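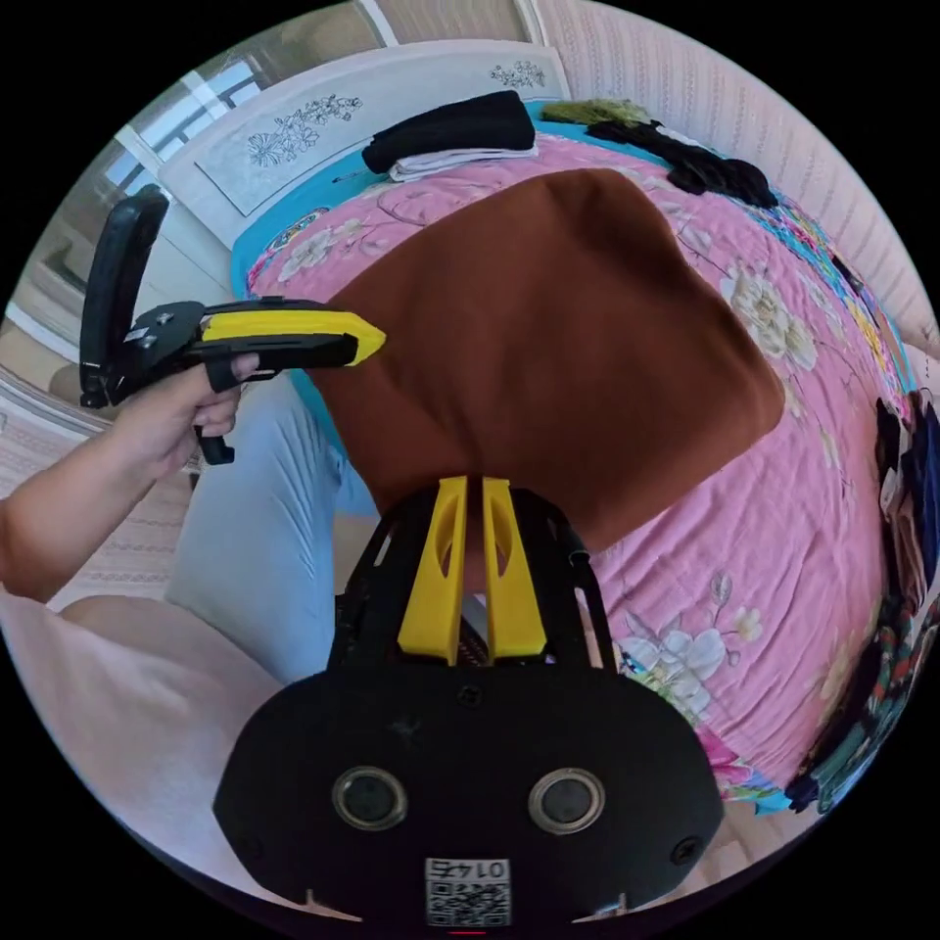

2 min read

Putting Winter Clothes and Bedding Away

Most moth and mildew damage starts in the drawer. Anything going into storage should be clean, including the things worn only once. Body oil and food spots too faint to see in spring will be yellow by December.

Wash blankets on their own, with half the usual detergent, and run a second rinse. Leave them on the line or a rack for a full day after they feel dry. The middle of a thick blanket holds moisture longer than the edges do.

Empty every pocket before washing. Close zippers, undo buttons and turn dark colors inside out.

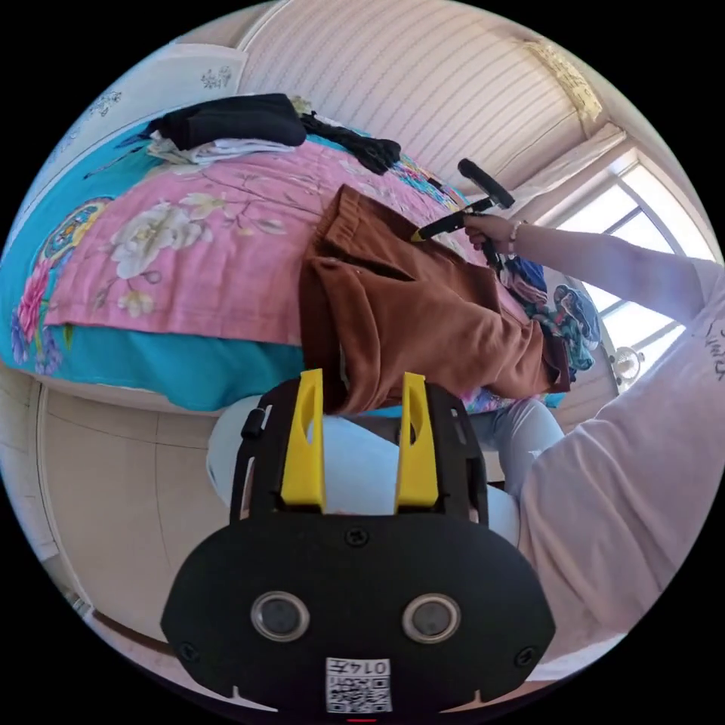 Heavier cottons keep their shape better if you shake them hard when they come out of the washer and smooth the seams by hand. Ten minutes in the dryer is enough to soften them — finish on a hanger.

Folding and stacking

Sort on the bed, where there is room to lay a sleeve flat. Keep piles low, with knits on top and heavy items underneath. We use the 13-gallon Skoninel bins and fill them loosely.

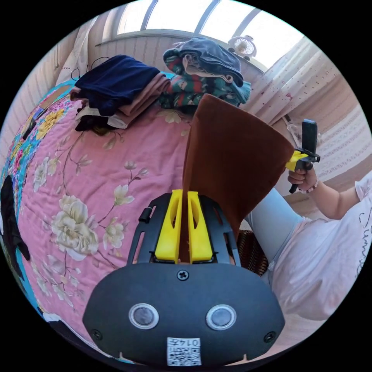 What to hang

Coats, jackets and anything with a stiff collar do better on a wide hanger. Fasten the top button and leave 2 inches between hangers. Cover with an old cotton sheet — plastic from the dry cleaner traps damp.

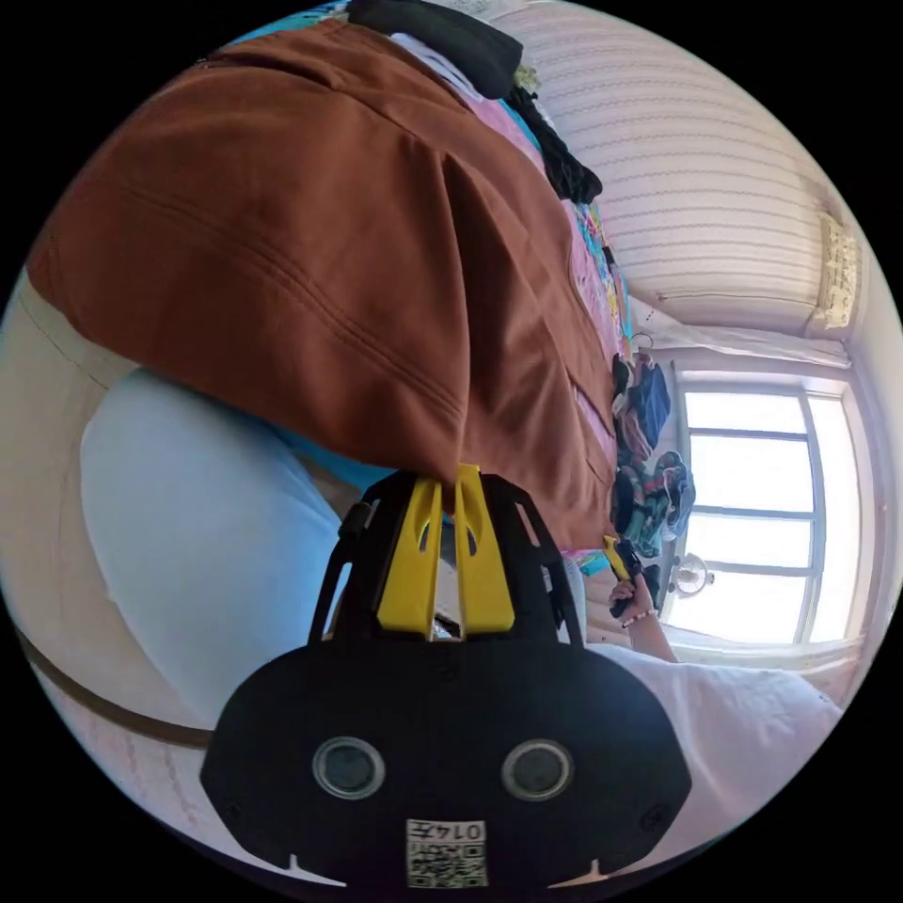 Cedar and sachets

Cedar blocks lose their scent in a year or so. Sand them lightly with 400 grit and they will work again. Replace lavender sachets every three months.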